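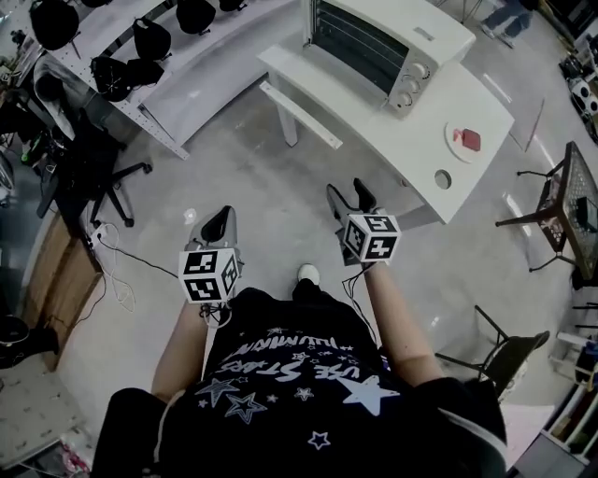 gcai_bench
Stusteck wants 1,000 dollars for the handheld pair, and I'm trying to work out what that buys. The sales page says you can record usable demonstrations "in any room." Fine, but the tracking depends on the printed cubes, one on each gripper, and every visible face has those square black and white patterns. Put one behind a toaster oven door and tell me what the software does. I asked support in February and got a link to the same sales page. Has anybody here paid for this thing?

memwood_lurker
We bought a pair. Setup took 40 minutes, most of it calibration. Tracking is OK as long as you keep the cubes toward the camera. Turn your wrists in and you lose it.

gcai_bench
So it works if you move like someone who is worried about the cubes. Not what they advertise.

xiuying_j
I think you're being too hard on it. Every marker-based kit has this problem, the Pomov one included, and Pomov costs more. Short jobs like moving a block from a plate to an oven are fine. We threw out 3 takes in 40 last time.

gcai_bench
Who decided which ones to throw out? If it's the Stusteck software flagging its own mistakes I don't trust that number.

xiuying_j
I did, by eye. Guangming, you can borrow ours for a day if you want to check.

luo_fan4
What bugs me is the cable hanging off the thing. I'd catch it on a desk edge inside of an hour. Does it come loose?

memwood_lurker
Twice for us. Tape helped. They should sell it with a clip at that price.

gcai_bench
Xiuying, yes please. I'll bring my own oven and do the door both ways. Not ordering until I see the raw files.

xiuying_j
Bring a long extension cord too, our outlets are all on the wrong wall.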